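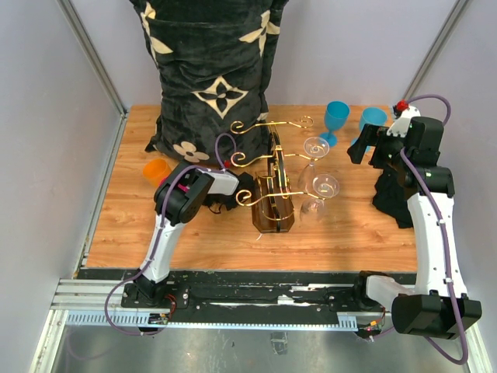

Niloufar Jalali wrote to ask if the Trestico two-arm kit is worth it for someone who isn't an engineer. Yes! I've had mine running since August and I still grin when I switch it on. Setup took 17 steps (the cable routing is fiddly, go slow), and hanging glasses on a wire holder is my favorite test so far. The manual could be better, though.

Recent posts
Menon grippers, first look
Cable tidying for rail kits

2 comments

Jalali: Sold! Does it need the long rail?

Petra: Mine came with 28 spare screws, love it.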